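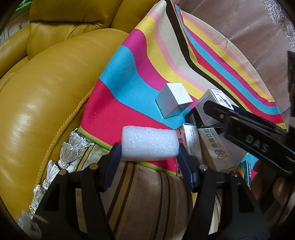
White foam block, striped cloth and a handful of small boxes.

The case for throwing the box away

By Munther Hamdan
4 June 2026

I have lived in the same flat in Irnbridge for eleven years, and until April I had kept the packaging of nearly everything I bought in that time. Phone boxes, kettle boxes, the box a desk lamp came in, the foam corners from a printer I gave away. They lived on top of the wardrobe, then in the cupboard by the front door, and in the end under the bed, where I could no longer get the hoover in.

I think most of us should keep far less of this stuff than we do, and that the people who sell it to us should stop making it so easy to keep.

The usual argument for keeping a box is that you might need to send the thing back. This is a good argument for a month. After that it gets weaker every week, and by the time the guarantee runs out it is no argument at all. When my radio stopped working last year I had its box, its foam, its little bag of twist ties and a leaflet in nine languages. The shop did not want any of it. They took the radio in a carrier bag and gave me a slip of paper.

The second argument is that you might move house. I did think about this one. But I have moved four times as an adult, and each time the original boxes were a nuisance. They are all different sizes and they don't stack. A blender goes into its own box only in the exact way the factory put it there, and I have never managed that on the first go, or with the lid fully shut. A towel and an ordinary removals box did the job every time.

The third argument is resale, and here I have to give some ground. My neighbour Zaid Saliba buys and sells second-hand headphones and small speakers, and he says a clean box with its inserts does bring the price up. He once got 80 pounds for a pair of headphones that usually go for less, and he puts that down to the box. I believe him. But Zaid sells things every week. I have sold two things in eleven years, and one of those was a bicycle. If you are like Zaid, keep your boxes. If you are like me, you are running a small warehouse for goods you will never ship.

It took me a weekend to clear mine. I spread a striped cloth out so that I could see what I had, and worked through it a few boxes at a time. There were 126 in all, if you count the ones nested inside other ones. Some were printed on every face with small text I had never read. Some were plain white and gave no clue to what they had held. I opened every one of them, and I would tell anyone to do the same. I found a spare key, a charging lead I had replaced twice and a gift voucher for Kumuleo, the garden centre, that had run out long ago.

The card was simple. Flattened and tied with string, it went out with the recycling over two collections. The foam was the real trouble. Our council doesn't take it from the kerb. The tip has a skip for it some of the time. It weighs almost nothing and fills a car boot, and a block of it sheds those little beads the moment you try to snap it in half. I tried, in the kitchen, and I was still finding beads behind the bin a fortnight later. Don't break it indoors.

So I drove it to the tip whole, in two trips, and stood in the queue with other people who had also driven there with a car full of air. It seemed a poor use of a Saturday. A kettle does not need a fitted white block at either end of it. The last thing I ordered from Wonen, a set of shelves, came wedged with folded card, and not one corner was knocked. The brackets were in a paper bag. I put all of it in the recycling before I had finished my tea. It can be done, then, and at the price of an ordinary set of shelves.

I would like to see shops take foam back at the door, in the way many already take old batteries. Derese, the electrical shop on our high street, tried this for a while with large appliances and then stopped. The manager told me there was nowhere to put it. I understood, having just spent years with nowhere to put it myself, but the shop has a delivery van that goes back to the depot empty, and I have a hatchback.

Until something like that comes in, the sorting is left to us. My own rule now is plain enough. When something new arrives I write the date on the bottom of the box in pencil. It gets one month. If the thing works and I still want it, the box goes out, and the foam with it as soon as I am next passing the tip. The receipt goes in a drawer. Anything made of glass that I borrow or lend keeps its box, and so do the Christmas lights — I tried winding those round a piece of card and regretted it.

I should say that not everyone at home agreed. My wife thinks a good strong box is worth having and has kept a few for posting presents. That seems fair to me. A box with a use is a different matter, and hers are all on one shelf. She also took back a small black one I had already flattened, taped it up again and now keeps buttons in it.

What I got in return was a cupboard. It is over 2 metres tall and has a light in it, which I had forgotten. The ironing board is in there now, with the hoover and the winter coats, and the coats used to hang on the back of the bedroom door so that it never closed properly.

Zaid came round while I was carrying the last of the card down, looked through the pile and took away three boxes for models he sometimes gets in without one. He has offered me a few pounds for them if they help with a sale. I told him to keep the money and, please, not to bring the boxes back.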